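Moving to Leltville, the second month

In January I wrote that the flat was too quiet. Now I know the neighbours, and bus 41 wakes me before my alarm does. I am learning to like it.

The bakery on Cullinane Street opens at 8 and the rye bread is gone very soon after. I missed it three times. The woman there now keeps one loaf for me — I did not ask, she only started to do it.

My language course is going slowly. I still mix up "borrow" and "lend", and I said it wrong again at the library.

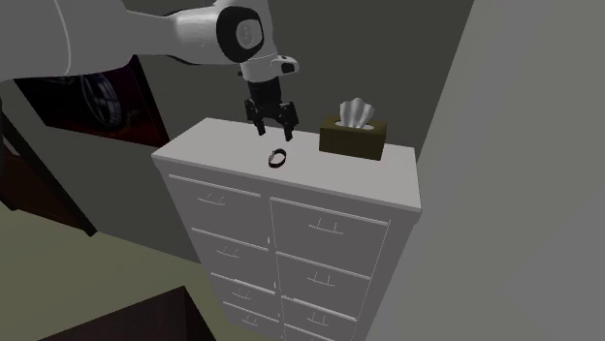 Plans for spring

I want to grow tomatoes on the balcony.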